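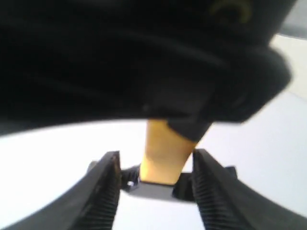
添付1:黒い布製の品、白地

件名:訂正済みの見出しが関連記事欄と俳優ページに旧文言で残る
対象:Rondeo 芸能面(ウェブ版、アプリ版)
CMS:Strebel
配信:Skistix
優先度:高
状態:解決(経過観察)
起票日:2026年10月22日
起票者:Liesl Gasser(芸能デスク)

■ 事象
Ingeborg Mösliの舞台「Bollgate」出演に関する記事(記事ID 1191)について、公開後に見出しを「降板」から「一部公演を休演」に訂正した。記事本文ページは訂正後の表示になっているが、次の箇所に旧見出しが残っている。
・他記事の末尾に出る関連記事欄
・俳優別ページの新着一覧
・アプリの「続報を受け取る」登録者向け一覧
所属事務所から訂正の反映を求める連絡が入っており、早急な対応を希望する。

■ 再現手順(起票者記載)
「Bollgate」製作発表の記事を開き、末尾までスクロールする。関連記事欄の先頭に旧見出しが出る。タップすると遷移先では新しい見出しになる。ログイン状態、ブラウザの種類による差はなし。シークレットウィンドウでも同じ。

■ 対応記録

[サポート]
受領。社内、社外の両回線で再現を確認。記事ページのtitle要素、OGPのタイトルはいずれも訂正後の文言。問題は見出しを複製して保持している側に限られる。
Strebelの更新履歴を確認したところ、訂正は「軽微な修正」で保存されている。この区分では記事ページのみ再生成され、一覧系には更新通知が飛ばない。

[Gasser]
誤字修正と同じ手順で保存した。見出しの変更が「軽微な修正」の対象外になるという記載は、編集マニュアルでは見つけられなかった。「通常更新」で保存し直してよいか。更新日時が繰り上がってトップに再掲されるのは避けたい。

[サポート]
「通常更新」で保存し、「公開日時を維持」にチェックを入れてください。トップの並びは公開日時を参照するため、再掲は起きない。

[Gasser]
実施した。俳優別ページは新しい見出しになった。関連記事欄とアプリの一覧は変わらない。

[サポート]
Skistixの配信ログを確認。Strebelからの更新通知は受信しているが、処理待ちのまま止まっている。再試行は上限の5回に達しており、以後は自動で再開しない。
エラー内容は人名タグの不一致。記事側のタグが「Ingeborg Mösli」、Skistix側の人物マスタが「Ingeborg Mosli」で登録されており、照合に失敗している。俳優別ページはStrebelが直接生成しているため、この影響を受けない。

[サポート]
人物マスタの履歴を調査。8月の一括取り込みの際、ウムラウトを含む表記が基本文字に置き換えられていた。同じ条件に当てはまる人物は26件。関連付けの対象となる記事は393件。初回配信時は記事IDのみで登録されるため失敗せず、更新時に初めて人名の照合が走る。今まで表面化しなかったのは、該当する記事に公開後の見出し変更がなかったためと思われる。

[Gasser]
他の人物については後日でかまわない。本件を先に直してほしい。また、訂正前の見出しでプッシュ通知を一度送っている。端末に残っている通知は消せるか。

[サポート]
配信済みの通知は取り消せない。通知をタップした場合の遷移先は記事ページなので、開けば訂正後の見出しが表示される。訂正の通知を新たに送るかどうかは編集側で判断してください。
本件の対応として次を実施した。
・人物マスタの「Ingeborg Mosli」を「Ingeborg Mösli」に修正し、旧表記は別名として残した
・停止していた更新処理を手動で再投入
・関連記事欄のキャッシュを、該当記事を含むページに限って削除
処理は正常終了。関連記事欄、アプリの一覧ともに新しい見出しを確認した。

[Gasser]
手元のアプリではまだ「降板」と出る。同じ部署の別の端末では直っている。

[サポート]
アプリの一覧は端末側にも保存される。一覧画面を下に引いて再読み込みしてください。変わらない場合は、設定の「保存データ」から「一覧のみ削除」を選択。ログアウトは不要。

[Gasser]
再読み込みで直った。事務所にも反映済みと連絡した。訂正通知は送らず、記事末尾に訂正の注記を入れる。注記の追加は「軽微な修正」でよいか。

[サポート]
本文のみの変更であれば問題ない。見出し、人名タグ、サムネイルのいずれかに触れた場合は「通常更新」を選択してください。

■ 原因
1. 見出しの訂正が、一覧系に通知されない区分で保存された。
2. 人物マスタの表記が一括取り込み時に置換されており、更新時の照合に失敗した。

■ 残作業
・同条件の人物について、マスタの表記を修正(サポート)
・取り込み処理の文字正規化を見直し、検証環境で再取り込みを試験(開発)
・再試行が上限に達した場合の警告を、芸能デスクの連絡用アドレスにも送る(開発、時期未定)
・編集マニュアルの「保存区分」の項に見出し変更時の扱いを追記(芸能デスク)

■ 備考
検索エンジンの結果に旧見出しが残る件は本チケットの範囲外とする。再クロールの申請は済ませた。反映時期はこちらでは指定できない。
同じ症状が別の記事で出た場合は、本チケットを再開せず新規に起票し、記事IDと保存区分を記載してください。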